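Okay, a few of you asked how the family recipe book is going, so let me get comfortable and tell you, because it has taken over my whole July and I have loved nearly all of it.

Quick background for the new folks: my grandmother cooked from a shoebox. Index cards, backs of envelopes, a church bulletin with half a plum cake on it. When she passed, the box came to me, and this summer I started typing the whole thing up so all the cousins can have a copy.

There are 523 cards. I know because I numbered every one in pencil on the back before I let myself read a single thing, which took more willpower than I'd like to admit.

First surprise: she almost never wrote down an oven temperature. "Hot oven." "Good oven." One card says "oven like for Easter." If anyone in the family remembers how hot Easter was, please write to me!

My aunt Irena Makowska has been my translator for the Polish ones. We get on the phone at 8 in the evening, I read the words out badly, she laughs, and then she tells me a story about somebody's wedding and we do maybe four cards before bedtime.

Second surprise: there are six different cards for the same cucumber salad. Same handwriting, different decades. The sugar goes up every time – by the last one it's practically a dessert, and that's the one I grew up on, so that's the one going in the book.

Typing is slow going. I do an hour after supper with the box next to me on the couch, and then whatever else the evening has in it.

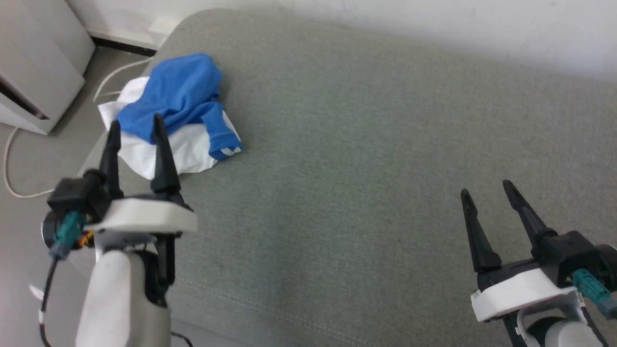
Blue, white and wrinkled. 

Back to the dumplings. The card says "flour, as much as it takes." I made them three times. The first batch you could have patched a driveway with. The second fell apart in the pot and became a soup, and we ate the soup. The third was so close to hers that I had to go stand on the porch for a minute.

What helped was warm water in the dough and letting it sit under a bowl for half an hour. None of this is on the card, of course. Irena said, "Well, everybody knows that," and I said Auntie, I am everybody, and I did not know that.

For printing I'm leaning toward a little shop called Stokora that does spiral binding. I want it to lie flat on the counter and I want people to spill on it. I'm ordering 50 copies, which sounds like a lot until you've met my cousins.

Still looking for the poppy seed roll, by the way. She made it every Christmas and there's no card. If your mom or your grandma ever copied it down from her, even half of it, even just the filling, send me a picture and I'll put her name on the page.

Tomorrow is pickles. Card 619 doesn't exist, so don't let my brother tell you he has it – he's been saying that since the funeral lunch and he just wants me to drive over.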